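Flirnholm Metal Sorting Bin — eight months on the workbench

I bought the Flirnholm last November, after the third plastic tote in two years cracked on me. I fix small household stuff on the side (drawer runners, toys, lamps, the occasional toaster) and I'm always tipping odds and ends out onto something so I can see what I've got. For years that something was a baking sheet. Then it was the totes. Then my neighbor Ximena Ledesma let me borrow her metal bin for a weekend, and I ordered my own before I'd even given hers back.

I paid 78 dollars at Ocampo, plus delivery. They had the smaller Prarnasik one for 60, and I went back and forth on that for way too long. The Prarnasik has straight sides, and that settled it for me. I wanted sloped sides, because when you drop a handful of parts into a straight-sided box they all hug the corners and you end up digging them out with a fingernail.

First impressions were good! It's heavy, it sits flat, and it doesn't skate across the bench when you shove something to one end. Mine came with a bit of oily film on it, so give it a wipe with dish soap before you put anything in there that you care about. The edges on mine were fine to the touch. Ximena says hers had one sharp spot near a corner that she took down with a file, so run a rag around the rim before you run your hand around it.

The floor is where you'll see wear. It scuffs. It scuffs right away, like the first afternoon, and if you're the kind of person who wants a tool to stay pretty you'll be annoyed. I was annoyed for maybe a week and then I stopped seeing it. The scuffs haven't turned into rust or anything worse, and I've had damp things in there overnight more than once.
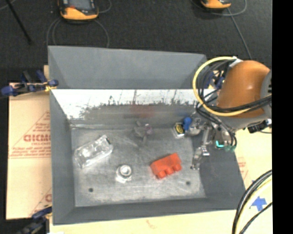
My real complaint is the color. Gray on gray is great if what you're sorting is bright. A red block or a blue cap jumps right out at you, and anything with a yellow label you'll find from across the room. But silver hardware, gray plastic, anything with metal prongs on it? Good luck. I've spent whole minutes hunting for a piece that was sitting in plain view. Clear plastic is almost as bad, although it does catch the light along its edges if you've got a lamp on it, so that helps some.

My fix was a sheet of dark green craft felt, cut to fit the floor. It was cheap, it keeps little round things from rolling, and it makes the metal parts show up. I take it out for anything greasy. Flirnholm really should sell a liner for this, and I wrote and told them so back in the spring (no answer yet).

The other thing I'd warn you about is glare. The walls reflect more than you'd expect. With my bench lamp straight overhead I was getting bright streaks up the back wall and little smears of color off whatever was in the bin, and after an hour my eyes were tired. I moved the lamp off to the left, lower down, and it got a lot better. A frosted bulb would probably do the same job.

And it's loud. Wow, is it loud. Dump a jar of screws in there and everybody in the house knows about it. The felt helps with that too. I also stuck four rubber feet under mine, the stick-on kind from the hardware store, and that took the edge off the ringing.

Now the good part: capacity. It's big enough that I can spread out a small set of parts with plenty of space between them, and that's really the whole point for me. When I've got five or six pieces from different jobs in there I can push each one to its own spot and they stay put. My friend Bernardo Moreira uses the same bin for his kids' blocks and loose toy parts, and he likes it so much he bought a second one for the garage. He did try the Jitow folding tray first and said it sagged in the middle as soon as he put anything heavy in it. I haven't used the Jitow myself so take that for what it's worth.

Cleaning is easy. Soap, warm water, an old towel. Don't use the scratchy side of a sponge unless you want more scuffs (I didn't care by then, so I did).

Would I buy it again? Yes, at 78. If the price creeps up much past that I'd wait for a sale — Ocampo seems to run one every few months. Four stars from me. I'd go to five if they made it in white, or even just a lighter floor. Mine's on the bench right now with half a lamp in it.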